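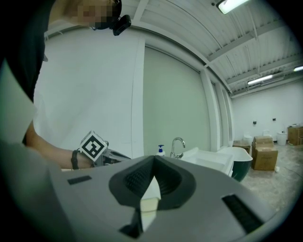 I am completely in love with white paint and I don't care who knows it!

If you've been reading for a while you'll remember the back room in its brown period. Brown carpet, brownish wallpaper with a sort of wheat pattern, a ceiling the colour of weak tea, and a pelmet over the window that took up so much glass that we had the light on at lunchtime. We called it the cave and kept the ironing in it. Well, the cave is gone, and I've spent most of August grinning at a wall.

A few of you asked for the full story after I mentioned it last time (thank you, I love that there are people out there who want to read about primer), so I've tried to write it down in order, or as near as I can remember.

## Getting the paper off

The wheat paper came away beautifully. You could get a fingernail under a seam and pull, and a great long strip would come down in one go, and I thought I'd be finished by teatime. Then I met what was behind it. Woodchip! Painted woodchip, at least three coats, stuck on with whatever they used to stick things on with in those days, which I suspect was treacle.

I borrowed a steamer from Khrystyna Lytvynenko two doors down, who has done her whole house and came round to show me how to hold it. Her trick is to score the paper first, very lightly, then hold the plate flat and count slowly before you move it along. I was going far too fast. Once I'd slowed down it started coming off in lovely soft porridge-like sheets, and I got properly into the rhythm of it, plate in one hand and scraper in the other, radio on, window open, bits of woodchip in my hair and down my socks. I found some in my ear on the Friday.

It took me 31 hours. I know because I wrote it on the wall in pencil each evening, and I was rather proud of the total until I had to rub it off.

## Filling, sanding, filling again

Plaster under old woodchip is never going to be smooth, so don't be downhearted when you see yours. Mine had dents, hairline cracks, a patch by the door where somebody had once hung something enormous, and a channel running up from the socket that had been filled with newspaper. (I did read the newspaper. It was mostly adverts for beds.)

I used Butex filler, the powder sort that you mix yourself, and I've become very fond of it. You want it like thick yoghurt for the big holes and a bit looser for skimming over the cracks. Mix small amounts! I made a washing-up bowl of it the first time and it went off before I'd used a quarter. After that I used an old soup mug and did a mugful at a time.

What helped most was a lamp. I put a bedside lamp on the floor right up against the wall and switched the main light off, and every lump and hollow threw a shadow. It's a bit horrifying at first. You think you've got a smooth wall and then you turn the lamp on and it's the Lake District. But you can see exactly where to put the filler, and I went over the walls four times that way, sanding in between, and now when I run my hand over the chimney breast I get a little thrill. I make visitors do it too.

Wear a mask for the sanding, a decent one. And shut the door and put a damp towel along the bottom. I skipped the towel on day one and we had dust in the butter.

## Choosing the white

Oh, I had such fun with this. I always assumed white was white and people who fretted over it had too much time on their hands. Then I brought home a few testers, painted them on sheets of lining paper and stuck them up on different walls, and they were all completely different colours! One was pink. One was so blue it made the skirting look dirty. There was one that looked creamy and gorgeous in the morning and like old teeth after supper.

The room faces north-east, so it gets a quick burst of sun at breakfast and then a cool even light for the rest of the day. Annapurna Marar, who runs the paint counter at Savchuk and has the patience of a saint, told me to stop trying to warm it up. Everybody with a north-facing room buys a yellowy white, she said, and it goes green on them. Go for a clean bright one and let the room be bright. She was so right. I ended up with a Pedier matt in their plainest white, the one at the bottom of the card that I'd skipped over because it had the dullest name.

Matt on the walls and ceiling, and their eggshell on the woodwork, both the same white. I'd been planning a contrast on the skirting and I'm so glad I didn't bother. Having it all one colour makes the ceiling feel higher, and you stop noticing that nothing in the room is square.

## Painting day (days)

New plaster filler drinks paint, so I gave everything a mist coat first, watered down until it was more like milk. It goes everywhere. It ran down my arm and off my elbow and into my shoe. But it sinks in and gives the proper coats something to hold on to, and it's quick, so you get that wonderful moment where the whole room goes from patchy pink and grey to almost white in one morning, and you run and fetch everyone in the house to come and look.

Then two coats on top, three on the ceiling. Things I learned, in no order at all:

- Cut in one wall at a time and roll it while the edge is still wet. If you cut in the whole room first you get a picture frame round every wall.
- A roller on a pole is so much better than a ladder, even for the walls.
- Wrap the roller in a carrier bag while you have lunch and it'll be fine.
- White on white is very hard to see. I kept losing my place on the ceiling. Morning was best, with the sun coming in low.
- Take the tape off slowly, at an angle, and before the paint has gone hard. I pulled a strip off the window too late and took a good length of paint with it.

Paint, filler, rollers, tape and sandpaper came to £137, which I was delighted with for a whole room. The steamer cost me a lemon cake.

## What it's like now

It's so LIGHT. I keep going in there for no reason. At six in the morning there's a stripe of sun that goes right along the wall and round the corner, and I never once saw it in all the years of wheat. The pelmet's gone (it came down with one screw and a lot of spiders) and I haven't put anything up in its place, so you can see the top of the pear tree.

You notice the colours of ordinary things too. A green mug looks tremendously green. I put a bowl of plums on the windowsill and stood there admiring it like somebody in a gallery. And small pale things that would have vanished in the old room have their own little shadows and edges, and you can see they're cream, or ivory, or a bit yellow underneath. I've turned into a person who can tell.

I was worried it would feel cold, and on a wet afternoon it is a cool sort of light, I'll grant you. I like it though. It's good for doing things in. Anything fiddly has moved in there, the mending and the sorting and the jobs that need a decent look, and the ironing has been sent up to the landing.

Will it stay clean? Of course it won't! There's already a scuff by the door at exactly bag height. I kept back a jam jar of the matt with a good tight lid and a little brush taped to the side, and I dab at it on my way past. You can't see the join at all if you feather it out with an almost dry brush.

## Still to do

The floor. The brown carpet went to the tip and there are boards underneath, a bit gappy, with black stain round the edges where there used to be a rug in the middle. I'm torn between sanding them and painting them. There's a place over at Nandwood that sells reclaimed boards for patching and I want to go and have a rummage before I decide, as two of ours by the window are past saving. If you've painted a floor and lived with it for a few years, please tell me how it's worn, especially near a doorway.

Also the light fitting, which is still the brown glass one. I can't reach it without the big ladder, and the big ladder is holding up the sweet peas until they finish.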